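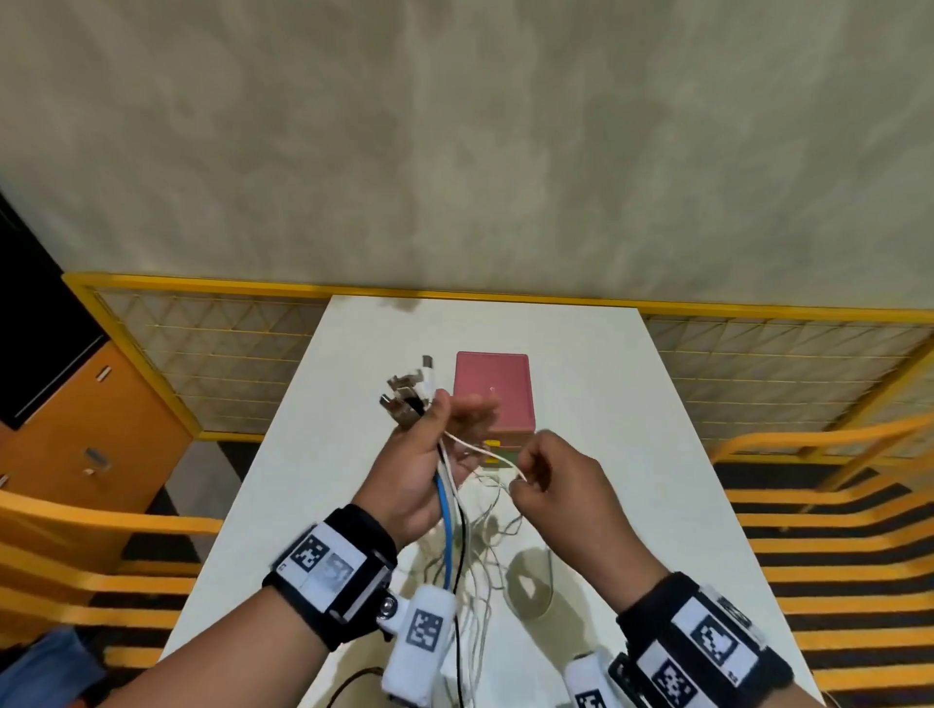 Laborbuch Flunel, Oktober – linker Arm fährt beim Nachfahren weg

Aufgabe Mohmand, Kabelbündel am weißen Tisch entwirren. Vorgemacht von Hand mit beiden Manschetten, danach Wiedergabe der Bahnen in der Zelle. Beim Vormachen war nichts auffällig. Der Fehler kam erst in der Zelle.

09:40
Erste Wiedergabe ohne Kabel, nur in der Luft. Rechter Arm sauber. Linker Arm folgt bis zum ersten Umgreifen und macht dann einen Satz nach innen, in Richtung des rechten Greifers. Birkance schaltet ab mit "Geschwindigkeit Achse 4". Bremsen fallen ein, Arm steht. Kein Kontakt mit dem rechten Greifer, aber viel Luft war da nicht mehr. Zelle war zu, niemand drin.

Im Protokoll steht für die linke Greiferspitze eine Spitze von knapp 600 mm/s. Eingestellt ist eine Grenze von 500. Die Überwachung hat also gemacht, was sie soll. Trotzdem darf so eine Bahn gar nicht erst bis zur Steuerung kommen.

10:15
Gleiche Bahn mit stark reduziertem Override. Arm macht denselben Satz an derselben Stelle, nur langsam. Damit fallen Regler und Getriebe als Ursache erst mal weg. Der Sprung steckt in den Daten.

Zuerst hatte ich die Marker im Verdacht. Beim Auseinanderziehen der Kabel drehen die Handgelenke ständig, und die Drähte liegen gern mal vor einer Platte. Wenn die Erkennung einen Marker verliert und auf den nächsten wechselt, kann die Pose kippen, falls die Platten zueinander nicht stimmen. Linke Manschette deshalb neu eingemessen. Abweichung gegen die alte Einmessung liegt im üblichen Rahmen. Platten sitzen fest, Schrauben auch. Bahn neu gerechnet, Sprung ist immer noch drin.

11:30
Rohdaten nebeneinandergelegt, links und rechts getrennt. Im Bildstrom kippt keine Pose. Die Markerposen laufen glatt durch, auch beim Umgreifen. Der Sprung entsteht erst, wenn Gunimico die Posen mit den Daten aus dem linken Handteil zusammenführt.

Zeitstempel geprüft. Das linke Handteil läuft am Anfang synchron. Mitten in der Aufnahme gibt es einen Aussetzer, danach sind alle linken Stempel um 220 ms zu spät. Die Fusion merkt das ein paar Takte lang nicht und zieht dann die Pose in einem Schritt nach. Genau das fährt der Arm.

Ältere Aufnahmen mit demselben Skript durchsucht: 17 haben denselben Versatz, immer nur links, immer nach einem Aussetzer. Alle in den Sperrordner verschoben. Bitte nichts davon wieder in die Zelle laden, auch nicht "nur kurz zum Schauen".

13:50
Leitung am linken Handteil. Wenn ich sie kurz hinter der Tülle nach unten biege, kommt der Aussetzer zuverlässig. Gerade gehalten läuft sie durch. Am Tisch hängt sie nach unten weg und liegt vorn auf der Platte auf, wird also bei jedem Vorgreifen genau an der Stelle geknickt. Bei den bisherigen Aufgaben fiel das nicht auf, da waren die Wege kürzer.

Dass der Fehler nicht gemeldet wurde, liegt an Gunimico. Nach einem Aussetzer verbindet sich der Dienst selbst neu und schreibt weiter, mit Warnung ins Systemprotokoll, das bei der Aufnahme keiner offen hat. Die Aufnahme gilt hinterher als gültig.

14:30
Leitung getauscht, Zugentlastung gesetzt, lockere Schlaufe zum Unterarm. Biegetest von Hand, kein Aussetzer. Danach Mohmand noch einmal vorgemacht, mit dem Bündel vor der rötlichen Box, Stecker in beiden Händen und reichlich losem Draht. Das ist die Haltung, bei der die alte Leitung am stärksten geknickt hat.

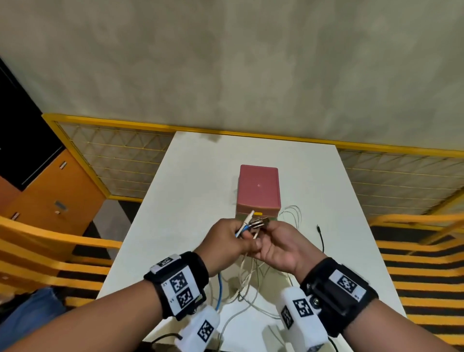

Reicht es, die Geschwindigkeitsgrenze in der Zelle weiter herunterzusetzen?

Die Grenze allein hilft hier nicht. Der Arm fährt dann denselben falschen Weg, nur langsamer, und kann trotzdem in den anderen Greifer laufen. Die Bahn muss vor dem Laden auf Sprünge und auf Zeitversatz geprüft werden.

15:20
Neue Aufnahme ausgewertet. Zeitstempel links und rechts laufen bis zum Ende zusammen, kein Aussetzer im Systemprotokoll. Wiedergabe in der Luft erst mit reduziertem Override, dann normal. Kein Satz, keine Abschaltung. Mit Kabeln noch nicht gefahren, das mache ich erst, wenn die Prüfung vor dem Laden steht.

Geändert:
- Gunimico bricht die Aufnahme jetzt ab, wenn ein Handteil die Verbindung verliert. Kein stilles Wiederverbinden mehr.
- Prüfskript vergleicht die Stempel beider Seiten und verweigert bei Versatz den Export.
- Alte Leitung mit rotem Band markiert, liegt in der Defektkiste. Nicht als Ersatz nehmen.

Offen:
- Abstandsüberwachung zwischen den beiden Greifern. In Birkance vorhanden, bei uns aber nie parametriert. Bis das erledigt ist, Wiedergabe von neuen Bahnen immer zuerst leer und langsam.
- Rechte Leitung ist gleich alt. Biegetest war unauffällig, tauschen würde ich sie trotzdem. Ersatz muss bestellt werden.
- Bei den gesperrten Aufnahmen könnte man den Versatz herausrechnen. Während des Aussetzers fehlen aber Werte, und die liegen meistens beim Umgreifen. Ich würde sie lieber neu aufnehmen.

Meldung als Beinahe-Kollision ist eingetragen, Protokoll von 09:40 hängt dran.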